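Kedis Home Set-up Guide
Section 4: Laundry and Bedroom Chores

Before you start this section you should have finished the basic set-up in Section 3, with the arm charged and the Ticona control app showing a green dot. If the dot is amber, go back and finish the joint check first. Laundry is the most fun you can have with a Kedis, and it is also where the limits show up fastest.

4.1 What to expect

Can a machine do the laundry yet? Parts of it, yes! Kedis can pick one item out of a small pile, carry it to a flat surface, lay it down and make simple folds. Two years back we would have been thrilled with a dish towel. Now it handles towels, pillowcases, T-shirts and most plain pants, and every update makes the list a little longer.

It can't yet do a full basket from start to finish while you go out. Plan on being in the room. You will be handing over some items, fixing some corners and folding the odd thing yourself.

Good first items:
Hand towels and dish towels
Pillowcases
Plain T-shirts in adult sizes

Save for later:
Jeans, shorts and anything with a drawstring
Socks (pairing works, balling does not)

Leave these to yourself for now:
Fitted sheets
Bras and anything with hooks
Duvet covers - please, we have tried

4.2 Choosing a work surface

A table at hip height is the easiest place to start. A bed works too, and many people prefer it, but soft bedding moves when the fingers press on it. Kedis has to guess where the garment stops and the bedding starts.

1. Pull the bedding as smooth as you can. Small wrinkles are fine. Deep folds near the garment are not.
2. Pick a cover in a color that stands apart from the clothes. Blue denim on orange is great. Black leggings on a navy blanket will drive everybody crazy.
3. Keep cups, cords and small items off the part of the bed where the arm will be moving.
4. Turn on the room light. Sunlight alone changes too much between morning and late afternoon.

CAUTION: Do not let children or pets on the bed while the arm is powered. Press Pause before you reach into the work area, even for a second.

4.3 Your first fold

1. In the Ticona app, tap Chores, then Laundry, then New Surface.
2. Lay one hand towel flat in the middle of the surface.
3. Tap Look. An outline appears on the screen. Drag the corners if the outline is off.
4. Tap Fold Once. Watch the whole move with your thumb near Pause.
5. If you like the result, tap Keep. If not, tap Undo, spread the towel out again and repeat from step 3.
6. When you have four kept folds in a row, tap Fold All to unlock the two-step and three-step folds.

Note: The first look at a new surface can take up to 19 seconds. After that it is much quicker.

Note: If the towel slides along with the fingers, lower Grip Height by one notch. If the fingers pinch the bedding too, raise it by one notch.

4.4 Denim and other heavy items

This is our favorite part of the section, and the one we get the most mail about. Denim is thick at the seams and thin between them, so a grip that is right in one spot may be wrong an inch over. Kedis does much better if you show it where to hold.

1. Empty the pockets and close any zipper or button.
2. Fold the garment in half yourself the first time, legs together.
3. Tap Heavy Fabric. The grip setting goes to 7.
4. Tap Show Me, then guide the open fingers to the waistband by hand and squeeze the grip button.

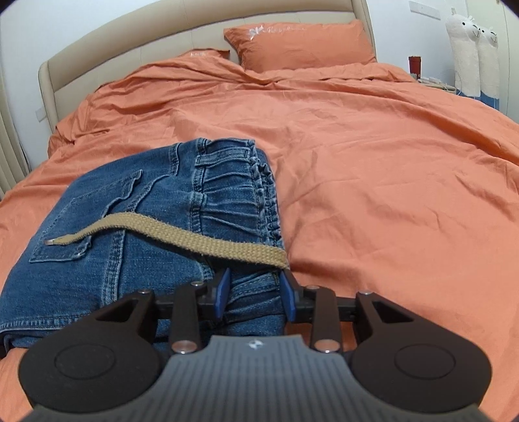 5. Lift slowly, no more than a hand's width, and hold still until you hear the tone. If only the top layer comes up, set it down and try again with the fingers lower.
6. Repeat from three or four different spots along the waist. Variety helps a lot more than doing the same lift perfectly every time.
7. Tap Save Lesson and give it a name you will remember.

Gathered elastic waists need extra patience. All those little pleats give the fingers plenty to hold on to, but they stretch on the way up, and the legs may stay right where they were. Start with a slow lift and don't raise the speed until the whole garment follows.

Drawstrings are still hard. A loose cord can get pinched with the fabric, and then the next fold drags it along. You can tuck it inside the waistband before you begin, or leave it out and teach it as a separate lesson under Cords. We suggest tucking for your first week.

CAUTION: Metal tips on cords can scratch the finger pads. Check the pads after working with them and replace any pad that is cut or peeling. Pads are rated for 200 heavy-fabric lifts in any case.

4.5 If something goes wrong

The arm stops above the garment and does nothing.
It can't find an edge. Smooth the bedding around the item and tap Look again.

It picks up the bedding instead.
Raise Grip Height by one notch. On a very soft bed, slide the Fluvivby folding board under the garment.

It drops heavy items halfway.
Wipe the pads with a damp cloth, let them dry and run the lift again at low speed.

The fold is crooked.
Tap Undo and check the outline. Pockets and thick hems sometimes get read as edges. Drag the line to the real edge and save it as a lesson.

Fold lessons can be shared between machines in the same home. To copy them, open Lessons, tap Share and choose the other arm from the list. Druvwood shelf units need the separate stacking lesson in Section 5 before you let Kedis put anything away.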